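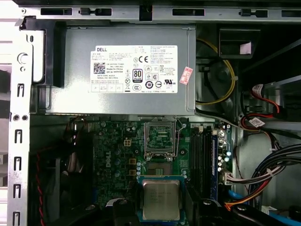

Dell power supply, label side, case open

Ticket 3915: finds database loses context numbers on import
Opened 2022-07-03 by Azadeh Nikzad

Hello again! I'm back on the Gilenar catalogue and something odd is going on with the pottery. I exported the season's sherds from Flestarero (the tablet app we use in the trench) and brought them into the main finds database, and 510 records have come through with the context field blank. Everything else is fine – weights, fabric codes, bag numbers, even my rambling notes about burnished rims.

What I've tried so far: exported again, same result. Opened the export in a plain text editor and the context numbers are all there, so they're being dropped on the way in. Tried a small batch from the ditch section and that worked perfectly, which only confused me more.

Reply from Svetozár Hrubý

Hi Azadeh, can you paste me one context number that works and one that doesn't? I have a suspicion about the brackets.

Azadeh Nikzad

Ooh, yes. Ditch section: 204. Kiln area: [204]a. We started adding letters in the kiln area when Mikuš split the ash layer, and I think everyone (me included) carried on with the square brackets out of habit from the paper sheets.

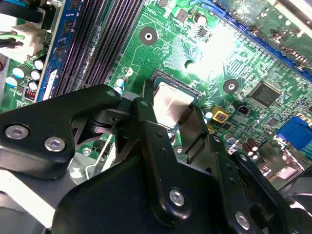

Motherboard, close up

Svetozár Hrubý

Right, that's it then. The context field is set to numbers only, so anything with a bracket or a letter gets thrown away without a warning. I've changed it to text on the test copy. Could you strip the brackets but keep the letters, and import to the test copy first? Please don't touch the Pavska records, they use the old numbering and I'd like to look at those myself.

Azadeh Nikzad

Done, and they're all in! I checked the kiln bags against the paper register and only 2 were wrong, both my own typing (I'd put the big storage jar base in the topsoil, poor thing). Fixed those by hand.

One more question while I've got you: the list now sorts 10 before 2. Can that be put right, or do I learn to live with it?

Svetozár Hrubý

I'll add a hidden sort column tonight. Leaving this open until the live copy is changed over.

Status: waiting on live update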